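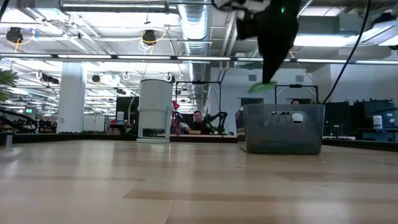 Robot Systems in Shared Spaces
Unit 6 Handout: Unplanned Release of a Held Object
Prepared by Kavitha Subramaniam, July
Print this page | E-mail this page

6.1 Purpose of the unit

Students have so far studied stopping distance, contact force and the marking of work areas. This unit concerns a different kind of fault, in which the arm stays where it should be and the object it is holding does not. The incident below took place in the Wogan teaching laboratory during the spring term. It caused no injury. It is used in this course with the consent of the staff involved, and the account follows the written report by Emrys Gwynne, who was the laboratory supervisor at the time.

6.2 Equipment

The exercise used an overhead arm fitted with a two-finger gripper. The arm was run by the Kulier motion controller, and a separate program, Inura, set the grip force. The two programs exchanged a status message every 400 milliseconds. The task was to pick up an object from the floor, carry it over an open storage bin and release it inside.

Students should note the arrangement of the controls. The stop button was wired to the arm and removed power from its joints. The gripper had its own supply. Under the design in use at the time, the gripper was expected to hold its last position whenever the arm was stopped.

6.3 Account of the incident

The session had completed 26 transfers without a fault. On the next transfer, the object was lifted and carried toward the bin. Before the arm reached the release point, Inura missed two status messages in a row. It treated this as a lost connection and restarted itself.

On restart, the program ran its normal opening routine, which begins by moving the fingers fully apart. The object fell to the floor and rolled under a workstation. The arm continued along its path, reached the release point, and reported the transfer as complete.

A student pressed the stop button after the object had fallen. The arm stopped correctly. The student then stepped into the work area to recover the object. At that moment the gripper was still powered and was still carrying out its opening routine.

6.4 Findings of the report

(a) The direct cause was the opening routine. It had been written for a gripper that is empty when power is first applied. No check was made for a held object.

(b) The completion message depended only on the position of the arm. The system had no means of knowing that the gripper was empty.

(c) The stop button did not stop all moving parts. Its label read "Robot Stop," and students reasonably took this to include the gripper.

(d) The floor markings showed the reach of the arm. They made no allowance for an object that falls and then rolls or bounces.

The missed messages were traced to a network switch that was also carrying video traffic. The report treats this as a contributing factor only. A short loss of communication is an ordinary event, and the system should have come through it safely.

6.5 Changes made

The gripper now holds its position on restart until an operator confirms that it may open. Finger position is read before each transfer is logged, and a fully closed or fully open reading is recorded as a failed transfer. The stop circuit was extended to remove drive power from the gripper, and a spring-applied brake holds the fingers in place when that power is lost. The Zedero lockout key must be removed and carried by any person entering the marked area.

The marked area itself was enlarged on all sides. Students seated at nearby workstations during a run are to be included in the pre-session briefing, whether or not they are taking part in the exercise.

6.6 Preparation for the seminar

Read the full report, including the timing log in its appendix. Prepare a one-page fault tree with "object leaves gripper before release point" as the top event, and bring a printed copy. Students who operate the arm in the practical session must also have a signed induction form on file with the laboratory office.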